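People wanted to teach robots by hand at our Borkeo site

Raltamgate is looking for patient, practical people to join us from November and spend part of their week showing robots how to do ordinary jobs. You need no engineering background at all. Several of our best teachers came to us from kitchens, sewing rooms and stock rooms, and one spent most of his working life tuning pianos, so please do read on even if you have never touched a robot and are wondering whether this advert is really meant for you. It is!

What you would be doing

Most of the work is on a project we call Nikzad, where the jobs are the sort that go on in any storeroom or back kitchen: putting things on racks, taking them off again, fetching what has rolled underneath, moving a box from one level to another without knocking its neighbour. You show the robot how, over and over, with small changes each time, and the recordings are used to train it to have a go by itself.

There are two ways of doing the showing, and you would learn both. In the first, you stand beside the arm, take hold of it near the wrist and guide it through the job. It is light to move once it is set to follow you, and most people find a rhythm within a morning. In the second, you sit at a desk with a pair of hand controllers and drive the arm from there, watching through the small camera at its wrist. This is the harder of the two, and also the one people end up arguing about over lunch, as everybody has a view on the proper way to come at a shelf leg.
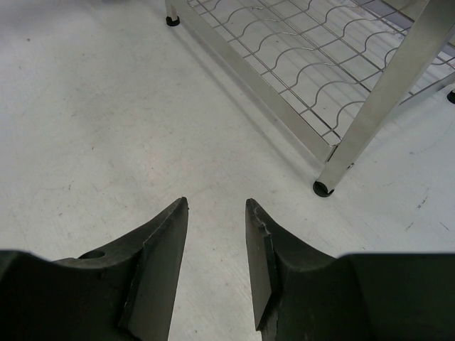
The wrist camera's view: open gripper fingers, with the wire rack ahead.

You will spend a good deal of your time looking at a view like that one, so it helps if you are comfortable judging distance on a screen. The tips of the fingers are your best guide. We teach new starters to watch the tips and the floor together, and to slow right down near anything made of wire or polished steel, where the reflections and shadows can fool you. Knocks do happen, and we would much sooner you told us about one than worried about it.

A usual session lasts two hours with a break in the middle. You will be given a job card, you will do the job a set number of times, and you will mark each try as good, poor or spoiled. Please don't be shy of the spoiled button. Last year our teachers recorded 3498 tries, of which 2196 were kept for training, and the ones we set aside taught us a great deal about how to write better job cards.

Who we would love to hear from

Steady hands are useful, but an even temper is more useful still. The fortieth go at picking up the same cloth needs as much care as the first, and some people find that soothing while others find it quite maddening, so do have a think about which you are. Beyond that, we ask that you are over 18, can follow written instructions in English, and can give us at least two sessions a week until the spring. Left-handed people are especially welcome, as our recordings lean rather heavily to the right at present.

You can do the desk work seated throughout, and the controllers can be set up for smaller hands or a weaker grip. The hand-guiding involves standing and some bending, particularly for jobs at floor level. If one kind of work suits you and the other does not, say so in your application and we will plan around it. We can't take anyone for the desk work who is prone to motion sickness from screens, I'm afraid. We tried it with a very willing colleague and it was miserable for her.

What we offer

Pay is £384 a month for two sessions a week, or £649 a month for four, with the two training days paid on top at the same rate. Travel within the Borkeo bus area is refunded. There is tea, decent coffee and a proper room to sit in between sessions, and you will be lent indoor shoes, as outdoor ones are not allowed on the work floor.

Your recordings will include the movements of the arm, the view from its camera and, where you are guiding by hand, quite possibly your own hands and sleeves. We do not record sound. You will get a plain written note of how the recordings are kept and used before you sign anything, and you are free to take it home and mull it over.

A word about the team

You would be looked after day to day by Gwenaël Tessier, who runs the teaching sessions and writes the job cards. The arms themselves, along with the Plosex software we record with, belong to Washington Pacheco's side of the house, and he will be the one to call when a controller stops talking to the arm. Both of them started out as teachers on an earlier project and remember very well what the first week feels like.

How to apply

Send us a page or so about yourself through the form on the Raltamgate jobs page, marked "Nikzad teachers". A CV is fine but not needed. Tell us about something you do well with your hands, whether it's pastry, plastering or untangling fishing line, and which times of day suit you. Morning sessions begin at 9.30 and afternoon ones at 1.30.

We will invite people in small groups for an hour's try-out, where you can have a go at both ways of teaching and ask Gwenaël anything you like. Applications stay open until the places are filled.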